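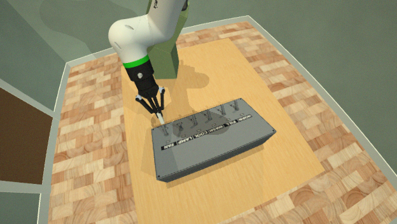

The arm at the FAN switch, in simulation. The other five are LAMP, COOL, WASH, FILL and HEAT.

Call for participants: Kornano open day, Lernton

We're opening our doors in June and we need people to come and try things out! Kornano builds robot arms that work the switches and levers people already have, and for one day at our Lernton workshop we'd like visitors to take the controls themselves.

We have places for 26 participants. You don't need to know anything about robots. If you've ever run a laundry, a kitchen or a greenhouse, we'd especially love to hear from you, but students and retired people are just as welcome.

What you'll do

You'll start with the simulated switch panel on screen and guide the three-fingered gripper from one toggle to the next. It's harder than it looks, and a lot of fun once your hands get used to it. After lunch we move over to the real arm in the Bayram room, where our engineers will run a demonstration and then hand over to you (one person at a time, with one of us beside you). We finish with a group talk about what felt easy, what felt odd and what you'd change. Please be blunt - we've been staring at these switches for months and we need fresh eyes.

What we offer

Lunch, coffee and 200 lira toward your travel. The Fenar shuttle stops outside our gate, and there's step-free access to the workshop and the Bayram room.

Who can take part

Anyone 16 or over. Under 18s need a signed form from a parent or guardian. Glasses are fine, and so are left-handers - the controller can be set up either way. Wear closed shoes and tie back long hair for the afternoon.

How to apply

Write a few lines about yourself and why you'd like to come, and send them to Erdal Ateş at the Kornano front desk by Mar 25, 2020. Mention any food needs and whether you'd rather have instructions in Turkish or English. Everyone who writes will get a reply, and if we run out of places we'll keep a waiting list for the next open day.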